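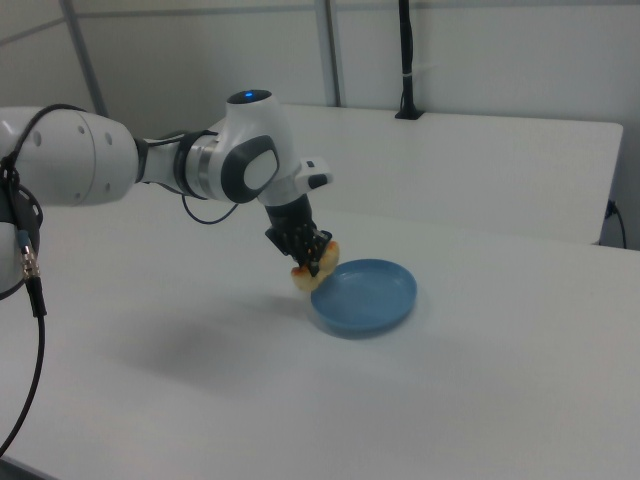 13 October 2023
by Natalia Ayala

I have been meaning to write about rolls since August, when my oven packed up for a fortnight and I found out how much of my week had been leaning on them. Small ones, I mean, the sort you can eat in three bites with a bit of butter, and a blue plate to put them on. I'm fussy about the plate. We'll get to the plate.

My mother made them every weekend in a tin that was really meant for something else, and she never weighed a thing. She would tip flour into the bowl until it looked right, and then she'd stand there with her hand flat on top of it, thinking, and usually add a bit more. I can't do that. I have tried, and I get either paving stones or soup. So I weigh, and after a good many goes I have settled on 300 grams of strong white flour, a teaspoon of salt, a teaspoon and a half of the quick yeast, a spoonful of sugar, a knob of soft butter and as much warm milk as the flour will take without complaining. Start with less milk than you think. You can always put more in, and if you've ever tried to rescue a dough that has gone to porridge by throwing handful after handful of flour at it, you'll know why I'm nagging.

Then knead. I know people say you can leave it in the fridge overnight and skip this bit, and I have done it that way and they were perfectly nice, but I like kneading. I put the radio on and lean on the worktop and think about nothing much. When the dough goes smooth and springs back if you poke it, it's had enough, and so probably have you. Bowl, damp tea towel, somewhere warm. My airing cupboard is the best place in the house for it, tucked in among the pillowcases (do tell the rest of the household first, or somebody will go in for a towel and come out with dough on their sleeve).

Once it has doubled I cut it into eight with a big knife and roll each piece under my cupped hand until it tightens into a ball. Marloes Koster, who lived downstairs from me when I first moved to Sunerley and who bakes far better than I do, taught me to do two at once, one under each hand, going in opposite directions. It took me most of a winter to get the hang of it and the left-hand ones are still a bit lopsided. She brushes hers with egg. I use milk, because I never want to open an egg just for that and then have the rest of it sitting in a cup in the fridge looking at me.

They go in hot, 200 on my dial, and I turn the tray halfway through as the back of the new oven runs fiercer than the front. What I'm after is a pale crumb and golden patches on the crust, a bit uneven, darker where they've caught. I used to chase an even brown all over, like the ones in the bakery window, and I've given that up completely. The patchy ones taste better to me. A good one should give a little when you pick it up, and you should be able to pull it open with your fingers and not need a knife at all.

Now, the plate. I like a blue plate for bread. A proper shallow one, round, with a bit of a rim to it so the crumbs stay where they are and don't end up down the side of the sofa. Bread is such a plain colour, all cream and tan and gold, and on white it rather disappears, but put it against blue and it looks like something you'd want for your tea. We had blue plates at home when I was small and I suppose that's most of it, if I'm truthful. There was one left by the time we cleared the house and my brother has it, and he keeps his keys on it, which I am trying to be grown up about.

And one at a time, please! I can't bear a great heap of rolls piled up on a serving dish, going soft underneath where they're leaning on each other. Leave them on the rack and bring them over as they're wanted. It makes more walking about, I'll grant you, but the last one is as good as the first, and there's something lovely about a plain table with a plate on it and a roll on its way.

If you do have any left the next day, split them and toast them under the grill, cut side up, and have them with marmalade. They freeze well too. I do mine in a bag with the air squeezed out, and they come back in 35 minutes on the worktop, or quicker on top of the radiator in a clean cloth.

Marloes has promised me her recipe for the seeded ones, the ones with the honey in, and I'll put it up when it comes. She writes everything out by hand and posts it, so it may be a little while.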